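Section 3. Running the pick-and-place table on open day

Visitors love this station, and you will too after your first couple of runs! Read the whole section once before the doors open. Groups are limited to 8 people, with one host at the controls and one at the rope.

3.1 Setting out the table

1. Wipe the tabletop and let it dry.
2. Put the green plate within easy reach of the arm, flat side down.
3. Lay out the produce with gaps between the pieces. The cup can stand near the banana and cucumber.
4. Load the program "Arnell 2" and set the speed to 40 percent.

NOTE: Leave one side of the table clear. Guests will ask you to move things over there and try again, and those are often the best runs of the day.
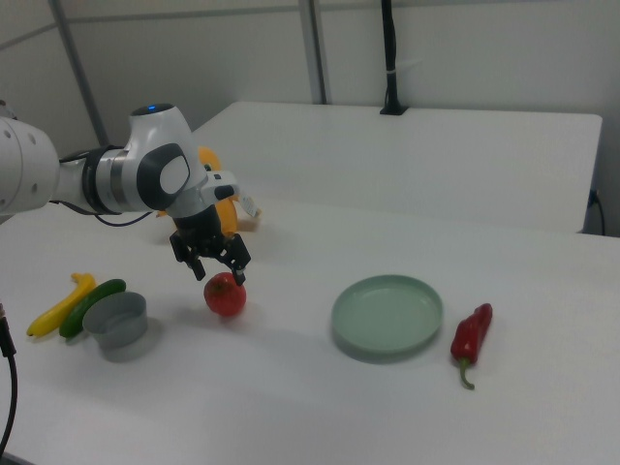

Figure 3. Gripper fingers lowered at the red fruit, with the green plate and chili pepper beside it.

3.2 Running the demonstration

1. Ask everyone to stand behind the rope.
2. Let a guest choose the first piece. Round ones are great fun to watch up close, so start there if they can't decide.
3. Press Start and keep one hand by the stop button.
4. Pause with the fingers just above the piece and invite guesses about where they will close.
5. Press Resume.

CAUTION: Never reach over the table while the arm is powered. Press Stop first, even to straighten a banana.

If a pick misses three times in a row, press Home and call Fanni Rácz or Fergus Halliday at the Forsyth desk.

Revised May 13, 2020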